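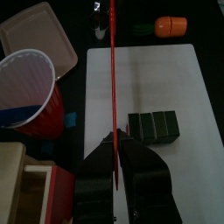
Red rod, upright, over the white board.

Thread: How long do you give a hobby before you admit you've quit?

bramwell_rd
Clearing out the spare room over February and I've found the remains of nine hobbies. There's a banjo with three strings. There's a sourdough jar I'm not opening. There's also a full set of calligraphy nibs, still in the wrapper, from the period when I was going to be a person who sends letters.

My wife's position is that anything untouched for 90 days goes. My position is that the banjo is resting. Does anybody have an actual rule they stick to?

kettle_lid
90 days is harsh. Skis would never survive a summer.

Alun Probert
I use a year and I'm strict about it. If I haven't touched it in twelve months, it gets listed, and the money goes into a tin for the next thing. The tin has paid for a bike rack, a telescope, and then, when I sold the telescope, most of a pasta machine. I'm aware of what this looks like.

bramwell_rd
So the tin is the hobby.

Alun Probert
The tin is the only one I've kept up, yes.

Vy Đoàn
I'm going to disagree with the whole idea of a time limit. I took up knitting, dropped it for 15 years, and picked it back up in the week my knee was bad. If I'd been following Alun's system I'd have sold the needles for four dollars and bought them again for thirty. Storage is cheap. Keep the small stuff, get rid of the big stuff, and don't turn it into a moral question.

Alun Probert
Storage is cheap if you have some. I live in a one-bedroom. A kayak in a one-bedroom is a moral question.

Vy Đoàn
I said get rid of the big stuff! The kayak is the big stuff. 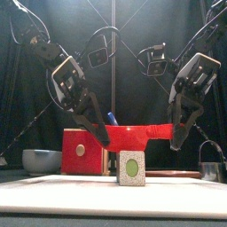 Anyway, my other point was going to be that people mix up quitting with finishing. I did pottery for two winters, made all the bowls I wanted, and stopped. I don't feel bad when I walk past the studio. I have enough bowls. There are other people in this house who would say I have more than enough bowls.

pinto_bean
This helps. I learned exactly one card trick at age 30, did it at one wedding, and retired. I've been calling that a failure for years when it was clearly a career.

kettle_lid
What was the trick?

pinto_bean
Retired.

Cedholm
Unpopular opinion, apparently, but I think most of these weren't hobbies in the first place. They were shopping. I say this as a man who owns two tripods and no photographs. Reading reviews for a month, ordering the thing, waiting for the box: that was the fun part, and it ended when the box came. If you want a rule, borrow the gear first. If you can't be bothered to borrow it, you weren't going to use it.

bramwell_rd
That's a little close to home. The calligraphy nibs came with a comparison chart. I made the chart.

Vy Đoàn
I don't buy it, Cedholm. Some people need to own the thing before they'll take it seriously. I borrowed a sewing machine for almost a year and never went past straight lines. I was terrified of breaking it. Bought my own beat-up one and made curtains that same month. Bad curtains, but they hang.

Cedholm
Sure, but you'd borrowed it first. You tested it. You're agreeing with me in a loud voice.

Vy Đoàn
I am typing. There's no volume.

Alun Probert
For what it's worth, I've sold things to people who were plainly going to do the same as I did. The guy who bought my telescope asked if it would fit under a bed. I wished him well.

kettle_lid
Where do we land on the sourdough jar? I feel like that's the urgent part of the first post.

bramwell_rd
It's outside now. It hissed a little when I moved it.

Update on the rest: the nibs went to my niece, who has already used them, so that stings. The skates and the home brewing bucket are listed. The banjo stays. I've ordered strings.

Cedholm
Did you read reviews of the strings?

bramwell_rd
I'd rather not say.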